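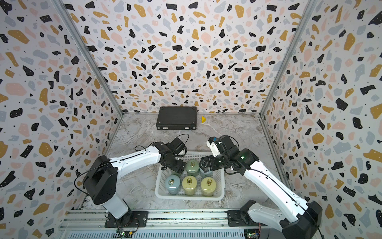

Lustham Surface Pattern Names
README, release 5

Welcome, and thank you for stopping by! Lustham is a list of the words people use for decorative surface patterns: terrazzo, marble, gingham, herringbone, paisley, toile and a great many others, along with the spellings, nicknames and shop-counter names that go with them. It began as a single spreadsheet kept for sorting wallpaper remnants and it has grown a good deal since then, mostly on winter evenings.

If you've ever tried to search a pile of old catalogs for a speckled paper and found it filed under terrazzo, confetti, chip, fleck and (my favorite) nougat, you already know why I wanted something like this to exist.

What you get

The release holds 1,206 names, gathered under 844 pattern entries. An entry is one pattern as I understand it, and a name is anything people have been known to call it. Most entries have just the one name. A few have a whole crowd of them, and checks are by far the worst for this.

There are two files:

entries.csv has one row per pattern. The columns are entry_id, preferred_name, family, short_note and repeat_type.

names.csv has one row per name. The columns are name_id, entry_id, name, spelling_status, trade and source.

Both are plain comma-separated text in UTF-8, with a header row. Fields that contain a comma are wrapped in double quotes. If your spreadsheet program turns the accented letters in toile de Jouy relatives into soup, try importing the file instead of double-clicking it.

Families

Every entry belongs to one of 40 families, such as checks, stripes, florals, stone effects, wood effects, scenic and so on. Stone effects was split this time around, so that terrazzo and the other chip patterns now sit apart from the veined marbles. They used to share a family and it made browsing a misery. If you have saved queries that look for "stone" you will want to change them to "stone_chip" or "stone_vein".

I should say that the families are mine and I don't claim any authority for them. Someone who prints fabric for a living would draw the lines in other places, and I've had some very kind and very firm letters on the matter of ogees.

Where the names came from

The source column uses three short codes. HOD means the name came from the Hodon sample books, which are mostly wallpaper and shelf paper. CRO is the Cropper card index, strong on dress fabrics and very weak on anything for floors. TUR is the Turnham price lists, where you'll find nearly all the vinyl and oilcloth names. When a name turned up in more than one place I kept the earliest source and let the others go, and I rather regret that now. A later release may bring them back.

Spelling

Old spellings are kept as found and marked "old" in spelling_status. Plain mistakes are marked "slip". I went back and forth on whether to keep the slips at all, but people do search for "herringbome" when they're copying from a smudged label, so in they stay.

Things to watch for

The word "marble" on its own is a headache. In the paper trade it often means the combed and swirled endpaper kind, and in flooring it means imitation stone. Please look at the trade column before you merge anything!

Colors are left out on purpose. A pattern printed in mustard and a pattern printed in gray are the same entry here, even where a seller gave them different names; in that case both names are listed.

The repeat_type column is empty for a fair number of the scenic papers. I'd sooner leave a blank than guess from a small scrap.

Using it

Help yourself. You may copy, change and share the files for any purpose, and a mention of Lustham is always nice to see. Corrections are welcome through the issues page, and it helps a lot if you include the entry_id and tell me where you saw the name in use.

Last updated Thu 8 January. Tartans are next on the list and will be slow going.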